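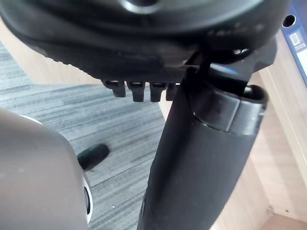
How I Quieted Down My Desk Corner for Calls

My friend Saimi Saarinen called me in May and asked if I was sitting in a bathroom. Rude, but fair! My corner echoed like crazy, so I spent an evening fixing it, and you can do the same with stuff you probably own already.

Start with a clap test. Stand where you sit for calls, clap once and listen for a ringy tail. Then record yourself reading a paragraph on your phone and save it, so you have something to compare with later.

Next, go after the little noises. Rock back in your chair, open the drawers, type a few lines. Squeaks and rattles come through a mic way louder than you'd think. Tighten any loose screws (gently — don't strip them) and record again. 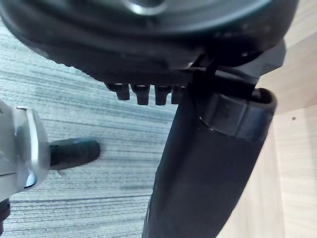

Under an office chair seat.

Now soften the hard stuff. I hung a thick quilt on the wall I face when I talk, and that alone got rid of almost 300 percent of my annoyance (my math, don't check it). Bookshelves help too, especially messy ones. If your floor is bare, throw down the thickest rug you can find.
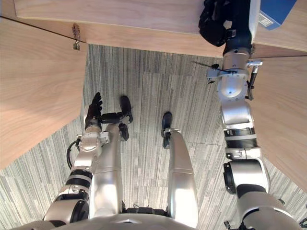
Gray striped carpet tiles and pale wood panels.

Last, move the mic closer, four inches or so from your mouth and a little off to the side, and turn the input level down until your loudest laugh doesn't crackle. Do the clap test one more time and play the two recordings back to back. Saimi says I sound like I'm in a closet now, and I'm taking it as a compliment.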